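29 April 2020

# Keep the Corner Hardware Store Open

Gelberg has two places to buy a hinge. One is the Povurell warehouse out by the highway, which has 40 aisles and a garden center. The other is Ackah Hardware on the main street, which has three aisles and a counter. The town council is deciding whether to let the Ackah block be rezoned for parking. I think it should say no.

The case for rezoning is about money. Povurell is cheaper on most things. A gallon of the same exterior paint costs less there, and so does lumber. I shop there myself when I have a large job. People on tight budgets need those prices, and I don't blame anyone for making the drive.

Most repairs are small, though. Last October I needed four screws to fix a loose cabinet door. Povurell sells them in boxes of 178. Ackah sold me four out of a drawer, and the clerk told me the hole was stripped and would need a dowel first. That saved me a second trip. It probably saved the door.

## What the savings leave out

The drive to Povurell is 33 minutes each way from the older side of town. There is no bus. Anyone without a car has to ask for a ride, pay for delivery, or leave the thing broken. Roughly 1000 households live within walking distance of Ackah, and many of them are renters or retired people.

Small stores also keep old parts in stock. The houses here were built with window latches and faucet stems that the big chains stopped carrying years ago. When those parts can't be found, people replace the whole window or the whole sink.

The same goes for furniture. A solid wood table can be sanded and oiled many times over, and the supplies cost less than dinner out. People are more likely to do it when the sandpaper is a short walk away.
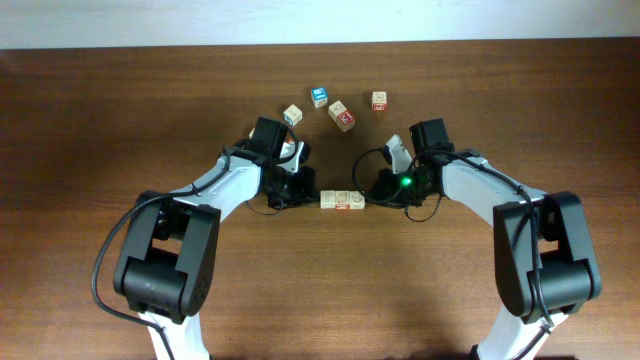 ## What the council should do

Turn down the rezoning. The town of Nernis approved a similar lot six years ago, and it sits half full on most afternoons. The hardware store it replaced has not come back.

Then cut the permit fee for sidewalk displays and allow short-term parking out front. Ackah has asked for both. Neither would cost the town much, and both could be done before summer.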